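Nallis Field Guide for Tax and Election Surveillance Teams
Section 4: Recording seized cash

Before you begin, the team leader must sign in with the officer code. A guest code cannot open a seizure record.

1. Open Nallis and press New Record. The form takes the next free number, for example 253.

2. Enter the number of the warrant and the hour of entry into the premises. Use the 24-hour clock.

3. Choose the type of place: residence, office, vehicle or other. If you choose "other", the remarks field becomes obligatory.

4. Count the notes by denomination, in front of both witnesses. Type the number of notes, not the value. The program makes the total itself.

Note: If the total on the screen is different from your paper sheet, do not correct the total. Go back to step 4 and check every line.

5. Put the notes in the bags and type each seal number. One record accepts up to 41 bags. For more bags, open a continuation record.

Caution: After you press Lock, the record cannot be changed, even by the head office. Ask the occupant to read the screen before.
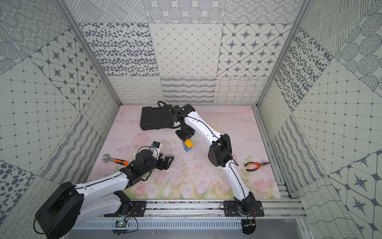

Grigore Dinu

6. Press Lock and print three copies. The occupant signs all of them and keeps one.

7. Send the record when you have a signal. The status light changes from grey to green.

If the light remains grey the next morning, call the Trutberg desk at extension 109 and ask for Sânziana Filip. Please have the record number ready.

Records from before March were made with the old form. They can be read and printed, but a continuation cannot be added to them.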